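Fumen 门磁与门锁套件 安装设置手册
第三章 室内门的安装与校准
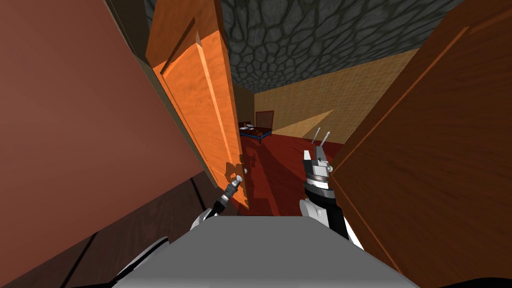
本章适用于单扇平开的室内门，包括卧室、书房和储物间的门。推拉门、折叠门和双扇门请看第四章。套件的主体是一枚装在门扇上的感应器和一块装在门框上的磁体，圆柱锁芯的门还可以加装锁舌检测片。动手之前先把门打开，站在门口看一看：门洞有多窄，门往哪边开，用的是球形把手还是执手。像图中这种通往卧室的窄门洞，门上装的是圆形球把手，安装时应按3.4节的“球形把手”一栏操作，不要使用执手专用的垫片。门框两侧余量小的，磁体一律装在上框。

3.1 开箱清点

套件内应有下列物品。缺件请凭包装侧面的批号联系经销商，不要用其他型号的零件代替。

感应器，1枚
磁体，1块
锁舌检测片，1片
薄垫片和厚垫片，各2片
执手垫片，1片
双面胶贴，4张
自攻螺钉，6颗
定位纸样，1张
纽扣电池，1枚（已装入感应器，带绝缘拉条）

自备工具：十字螺丝刀、铅笔、卷尺、干净的软布、少量酒精。打螺钉安装时还需要手电钻和2毫米钻头。

注意：纽扣电池误吞会造成严重伤害。安装过程中请把电池和小零件放在儿童够不到的地方。怀疑误吞时立即就医。

3.2 选择安装位置

1. 把门关上，从门扇能看到合页的一侧检查上框与门扇之间的缝隙。缝隙应均匀。如果一头宽一头窄，先调合页，再装感应器。

2. 在门扇上缘靠近把手的一端选定感应器位置，距门扇侧边3厘米到10厘米。靠合页的一端开门时位移太小，不能使用。

3. 磁体装在对应的上框上。关门状态下，磁体与感应器之间的间距不应超过12毫米。

4. 两者的刻线要对齐，上下错位不超过3毫米。

5. 开门和关门各几次，确认两个部件都不会碰到门挡、门吸、挂钩或旁边的柜门。

说明：金属门和包铁皮的门会削弱磁场。此类门请在感应器和磁体下面各加一片厚垫片，并把间距控制在7毫米以内。

说明：门框带密封条的，按密封条压紧后的位置测量间距。密封条新换不久时会偏硬，过一段时间可能需要重新校准。

3.3 粘贴安装与螺钉安装

粘贴安装适合表面平整的漆面门和贴面门。

1. 用软布蘸少量酒精擦拭安装面，晾干。

2. 将定位纸样对齐门扇上缘，用铅笔轻轻描出感应器的外形。

3. 把双面胶贴在感应器背面，压实四角。

4. 撕去离型纸，对准铅笔线贴上，用拇指按住三十秒。

5. 以同样方法贴好磁体。

6. 贴好后一小时内不要用力摔门，二十四小时内不要擦洗安装面。

室温低于10摄氏度时胶贴粘性不足，应先给房间升温，或改用螺钉安装。

螺钉安装适合有木纹凹凸、旧漆起皮或表面有蜡的门。

1. 用指甲抵住感应器底部的卡口，取下后盖。

2. 将后盖按在选定位置，用铅笔点出两个孔位。

3. 用2毫米钻头钻孔，深度不超过12毫米。空心门只需钻透面板。

4. 用自攻螺钉固定后盖。螺钉拧到与后盖齐平即可，过紧会使后盖变形，卡口扣不上。

5. 扣回感应器主体，听到一声轻响为到位。

6. 磁体外壳没有后盖，螺钉从两侧耳孔直接拧入。

小心：钻孔前确认门框内没有暗走的电线。门框旁边有开关面板的，钻孔位置应与面板竖直方向错开。

3.4 安装锁舌检测片

检测片用来区分“关上”和“锁舌已入扣”两种状态。只关心门是否关上的用户可以跳过本节。

1. 拆下门框上的锁扣板，保留原来的螺钉。

2. 将检测片放入锁扣孔底部，引线朝上。

3. 按把手类型选择垫片：

球形把手：锁舌较短，先垫一片薄垫片，装好后试一次，检测不到再加一片。
执手：使用执手垫片，缺口朝向锁舌斜面。
无锁舌的通道锁：不能使用检测片。

4. 装回锁扣板，关门，慢慢松开把手，让锁舌自行弹入。

5. 如果锁舌弹不到底，说明垫得太厚，减去一片再试。

6. 将引线沿门框内侧走到磁体，插入磁体侧面的插口。

球形把手用久了会松动，转动时有空程。空程大的把手应先紧固底座螺钉，否则锁舌回位不完全，感应器会反复报“未入扣”。部分旧式球把手的固定螺钉藏在装饰盖下面，需用细针顶住侧面小孔才能取下。

3.5 首次通电与配对

1. 抽出感应器侧面的绝缘拉条。指示灯亮绿色两秒后熄灭。

2. 打开Rondier网关，按住网关背面的配对键五秒，直到网关灯开始慢闪。

3. 把门打开，按一下感应器顶部的小键。

4. 把门关上，等待指示灯闪三下。

5. 在网关页面为这扇门命名。建议使用房间名，例如“主卧”“北屋”，不要只写编号。

一台网关最多登记96枚感应器。感应器与网关之间隔两堵以上承重墙时，应在中间加装一台Crenshaw中继器。中继器插在常通电的插座上，不要插在带开关的插排上。

指示灯含义如下。

绿灯亮两秒：通电正常
绿灯闪三下：配对成功
黄灯每隔几秒闪一下：电量低
红灯闪两下：与网关失去联系
红灯常亮：磁体间距过大，或刻线没有对齐

3.6 校准

校准应在安装完成后进行，换过密封条、合页或把手之后也要重做一次。

1. 在网关页面选中这扇门，点“校准”。

2. 按提示把门完全关上，保持五秒。

3. 把门开到一拳宽，保持五秒。

4. 把门完全打开，保持五秒。

5. 重新关门，等页面显示“校准完成”。

步骤3不可省略。感应器靠这一位置判断门是虚掩还是打开。如果家里习惯给门留缝，可以在“提醒”页把虚掩单独设为不提醒。

校准失败时页面会给出代码。代码271表示关门时磁场读数不稳定，常见原因是门在风压下轻微晃动，关好窗户后重试即可。仍然失败的，检查磁体胶贴是否松脱。代码272表示开门读数与关门读数过于接近，应把感应器向把手一端移动。

3.7 日常维护

每隔半年用干布擦去感应器和磁体表面的灰尘。不要喷清洁剂，不要用湿布擦拭插口。

页面保存最近1000条开关记录，写满后从最早的一条开始覆盖。需要长期保存的用户请定期导出。

更换电池：

1. 取下感应器主体。

2. 用硬币旋开电池盖，取出旧电池。

3. 装入同规格的新电池，正极朝外。

4. 盖好电池盖，扣回主体。无需重新配对，但应把门开关一次，确认记录里出现新条目。

如果门漆需要重刷，先取下感应器和磁体，等漆面干透后换新的胶贴再装。旧胶贴不能重复使用，残胶可用吹风机低温档吹软后慢慢揭下。

3.8 本章修订说明

3月4日，星期一：垫片选择表按把手类型重新编排，补充了金属门的间距要求。球形把手部分由Ilse Reuter修订，校准代码由Zyanya Cuautle核对。使用旧版Fesar磁体的用户仍按旧版手册中的间距安装，两种磁体不能混用，外观上可凭侧面有无插口区分。

双扇门、推拉门和折叠门的安装见第四章。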